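## 6. Setting Up a Toxic Dispersion Case

This section describes how to define, run, and check a toxic gas dispersion case in Stekgate. It assumes that the site plan has been imported and scaled (Section 3), that the weather library has been loaded (Section 4), and that at least one release source has been placed on the plan (Section 5).

Users who intend to export results to the Zenska risk summation module should read Section 6.6 before starting. Several settings made early in the case cannot be changed after the export file has been written.

### 6.1 Before You Begin

Confirm that the following information is available:

- The material name and its composition, if the material is a mixture
- Storage temperature and pressure at the time of release
- The inventory that can be released, including the contents of connected piping up to the first isolation valve
- The height and direction of the release
- The averaging time required by the study basis
- The toxic endpoint or probit constants approved for the study

**Note:** Stekgate does not supply default probit constants. The fields in the Toxicity tab are blank in every new case and must be completed by the user. Constants copied from an earlier study should be checked for units, as concentration may be expressed in parts per million or in milligrams per cubic meter.

### 6.2 Creating the Case

1. Open the study and select **Case > New > Toxic Dispersion**.
2. Enter a case name. Names may contain letters, numbers, and hyphens. Spaces are converted to hyphens when the case is saved.
3. Select the release source from the list. Only sources marked *Complete* are shown.
4. Select the material. If the material is a mixture, choose **Pseudo-component** or **Multi-component**. The multi-component option increases run time and is recommended only where the components differ widely in volatility.
5. Set the averaging time. The case will not run if this field is left at zero.
6. Select **Save**.

The new case appears in the study tree with a gray marker. The marker turns amber when the input is complete and green when a run has finished without errors.

**Caution:** Do not rename a release source while a case that depends on it is open. The case will keep the old name and will report a missing source at the next run.

### 6.3 Defining the Weather

A dispersion case may use a single weather condition or a set of conditions drawn from the weather library. A single condition is suitable for a screening calculation. A risk study requires a set.

1. Open the **Weather** tab.
2. Select **Single** or **Set**.
3. For a single condition, enter the wind speed, the reference height, the stability class, the air temperature, and the relative humidity.
4. For a set, select the station and the season. Daytime and nighttime conditions are stored separately, and both must be selected if the facility operates around the clock.
5. Enter the surface roughness. The value should represent the terrain over which the cloud will travel, not the ground at the point of release.
6. Select **Validate**.

Validation checks that the stability class is consistent with the wind speed. Combinations such as a very stable atmosphere with a high wind speed are rejected with message W-811. The message can be cleared only by changing the input.

**Note:** Wind speeds below the lower limit of the model are raised to that limit during the run. The original value is retained in the input record, and the adjusted value appears in the run log.

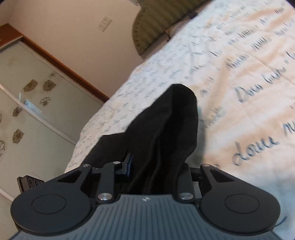 Where the study area includes both open land and built-up areas, two cases should be prepared with different roughness values and the results compared. The more conservative result should be carried forward unless the study basis states otherwise. A record of the comparison should be kept with the case notes, which are printed with the final report.

### 6.4 Placing Receptors

Receptors are the points at which concentration and dose are reported. They may be placed outdoors or assigned to a building.

#### 6.4.1 Outdoor Receptors

1. Select **Receptor > Add > Outdoor**.
2. Click the location on the site plan, or enter the coordinates directly.
3. Enter the receptor height. The default is breathing height for a standing adult.
4. Enter the exposure duration, or select **Cloud passage** to use the full time that the cloud is present at the receptor.
5. Select **Apply**.

A case may contain up to 200 receptors. If more are needed, the receptors should be divided between two cases that share the same source and weather.

#### 6.4.2 Indoor Receptors

People inside a building are exposed to a concentration that rises and falls more slowly than the concentration outdoors. The rate depends on the ventilation of the building and on whether ventilation is stopped when an alarm is raised.

1. Select **Receptor > Add > Indoor**.
2. Select the building from the site plan.
3. Enter the normal air change rate.
4. If the building has a shutdown system, select **Ventilation isolation** and enter both the delay before isolation and the air change rate afterward.
5. Enter the time at which occupants leave the building or at which the building is aired out.
6. Select **Apply**.

**Caution:** The indoor concentration may remain above the outdoor concentration after the cloud has passed. If the departure time is left blank, the program continues to accumulate dose until the end of the run. For a tightly sealed building this can produce an indoor dose greater than expected. Review the departure time for every indoor receptor before reporting results.

Buildings with more than one ventilation zone should be entered as separate buildings. The Varela add-in can calculate air exchange between zones, but it must be licensed separately and is described in its own guide.

### 6.5 Running the Case

1. Confirm that the case marker is amber.
2. Select **Run > Check Input**. Correct any item listed in red. Items listed in yellow are advisory.
3. Select **Run > Start**.
4. Wait for the progress bar to close. The case may be minimized during the run, but the study file must not be moved.
5. Open the run log and read it in full.

The run log reports the mass released, the mass accounted for in the cloud, and the difference between the two. A large difference usually indicates that liquid has rained out and formed a pool. If pool evaporation was not enabled in the source, return to Section 5 and enable it before repeating the run.

The following messages are the ones most often seen:

| Message | Meaning | Action |
|---|---|---|
| D-140 | Cloud has reached the edge of the grid | Extend the grid downwind and repeat the run |
| W-811 | Stability class and wind speed are not consistent | Correct the weather input |
| D-1784 | Time step reduced to the minimum | Check the source for a sudden change in release rate |

Message D-1784 does not stop the run. Results obtained with this message are usable provided that the mass difference in the log is small.

**Note:** A case interrupted by a loss of power can be resumed from the last saved point by selecting **Run > Resume**. Any change to the input after the interruption cancels the saved point, and the run must be started again.

### 6.6 Reviewing and Exporting Results

Results are available as contours on the site plan, as concentration against time at each receptor, and as a table of toxic dose. All three views should be reviewed before export.

1. Open the **Results** tab and select **Contours**.
2. Enter the concentration levels to be drawn. Up to six levels may be shown together.
3. Confirm that each contour closes within the grid. An open contour means that the hazard distance has not been reached.
4. Select **Receptors** and review the time history at each point of interest.
5. Select **Dose Table** and confirm that the exposure duration in the third column matches the study basis.
6. Select **Export > Zenska** or **Export > Table**.

When exporting to Zenska, the release frequency must be entered on the export form. Frequencies are stated per year. The program does not divide the frequency between wind directions; this is done in Zenska, using the wind rose attached to the weather set. Entering a frequency that has already been divided will understate the risk at every location.

**Caution:** The averaging time, the material, and the weather set are locked once the export file has been written. To change any of them, copy the case, edit the copy, and export again under a new name. Delete the earlier file from the Zenska input folder so that the same release is not counted twice.

### 6.7 Practice Case

A worked case for the Elden site is installed with the program and may be opened from **Help > Practice Studies**. It contains a pressurized ammonia release of 1,784 kilograms from a horizontal line, one weather set, and a control room with ventilation isolation. The farthest outdoor receptor stands 140 meters from the source.

Users new to the program are advised to run the practice case once as supplied, and then again with ventilation isolation switched off. The two dose tables should be compared for the control room only — the outdoor values are the same in both runs.

Changes made to the practice case are not saved when the program closes. To keep a modified version, select **Study > Save As** and choose a folder outside the program directory.

### 6.8 Limits of Use

The dispersion model assumes flat or gently sloping ground. It does not represent the channeling of a dense cloud along a valley, a trench, or a street between tall buildings. Where these features lie between the source and the population, the results should be reviewed by a person with experience in dense gas behavior, and a more detailed method should be considered.

The model should not be used for releases inside buildings unless the rate of escape to the open air has been calculated separately and entered as a user-defined source. Instructions for user-defined sources are given in Section 5.9.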